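From: Zanele Nel
To: drurkton-demos list
Subject: Re: [drurkton-demos] how many zip bag episodes is enough?

Hi Chalerm, hi everybody,

Sorry for the slow answer, I had a whole tray of demos to label before Thursday and I promised myself no email until it was done (I lasted most of a morning).

Chalerm Phuthong wrote:

> We are starting our own bag set at the Noiphan bench next week and I would
> like to not repeat everybody's mistakes. Three questions. First, how many
> episodes did you record before the policy did anything sensible with the
> bags? Second, do you reset the bag to the same pose each time or just drop
> it? Third, when the person driving fumbles the grasp and recovers, do you
> keep that or throw it out? Our first try was 20 episodes, all very clean,
> and the trained policy goes to the right place and then closes on air. I
> am on the wrist view only, no overhead camera.
>
> Also is anyone still using the Burno labeling page or did that die?

Taking them in order, more or less.

On the number: we have 195 kept episodes in the bag set right now, and 56 more sitting in a folder called "maybe" that I keep meaning to go through. The first time the policy looked like it understood anything was well before that, but I'd be lying if I gave you the exact point, because we changed the gripper speed in the middle and retrained on a mix. Twenty clean ones closing on air sounds very familiar! Ours did the same thing. It had learned where the hand goes and when the hand closes, and it was hardly looking at the bag at all as far as I could tell. If all your episodes take the same number of seconds, check that first. I started making myself wait a random moment before the final approach, and that helped more than the next batch of data did.

On resets: drop it. Please drop it. I spent two weeks in May smoothing every bag flat and lining it up with a bit of tape, and that whole batch is close to useless to us now except as a warm-up set. What I do these days is pick the bag up, give it a squeeze, let go from a hand's height and record whatever I get. If it slides off the table I do it over. Every 5 episodes I swap what's inside, or turn the bag over, or move the lamp. I write the swap down in the notes column, which I know some of you think is fussy, but when we had to pull out all the episodes from one afternoon I was very glad of it.

On fumbles: keep them, with a tag. If the driver misses, backs off and gets it on the second go, that is the most useful thing in the set as far as I'm concerned, because otherwise the policy has no idea what to do after a miss. The ones I throw out are where the driver hesitates for ages hovering over the bag (I'm the worst for this, I start thinking about lunch), or where somebody reaches in and helps by hand. Stollov's loader will let you trim the start and end, so a slow beginning doesn't have to cost you the whole episode. It won't cut out of the middle, though, so a long pause halfway through means the episode goes.

One thing you didn't ask. Agree on what "success" means before you start, and write it on something you can see from the chair. We had two of us recording and I was counting a lift as done when the bag left the table, while the other half of the set was lift, hold, and put down again. You can guess how the policy ended. It would pick the bag up and then sort of dither. We relabeled the lot and it took me longer than recording it did.

The Burno page isn't dead but it is very slow with anything longer than a minute. I chop first and upload after. If you get the blank page, log out and in again and it usually comes back. I've got a little script that does the chopping and I'm happy to send it over, it's ugly but it works on both our machines.

As for wrist view only, I think you can get there, we're mostly wrist view too. Just go through your frames at the moment before the fingers close and see whether you yourself could say where the edge of the bag is. I did that with a stack of ours and dropped a handful where I couldn't. If you can't tell, I wouldn't expect much of the policy either. I've put one of mine at the bottom of this mail so you can compare it with what you get at Noiphan.

Shout if the loader gives you trouble, and please do post your numbers when you have them, good or bad.

Zanele
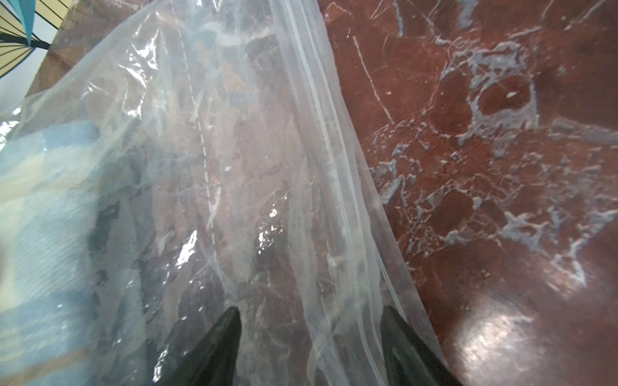 PS for anyone else building a bag set: clear plastic needs more variety in lighting and background than any other object we've recorded, so plan your sessions around that from the start. I'd mix a few plain tops in with the busy ones. The veins in red marble show faintly through the bag as well as next to it, and with white glare on the creases on top of that, the zipper track is the line I go by when I'm checking where the bag stops. I've added a yes/no column to our sheet for "zipper visible" and I'm filling it in backward through the old episodes, so if you'd like the same column in the shared template, tell me before I send the next version out.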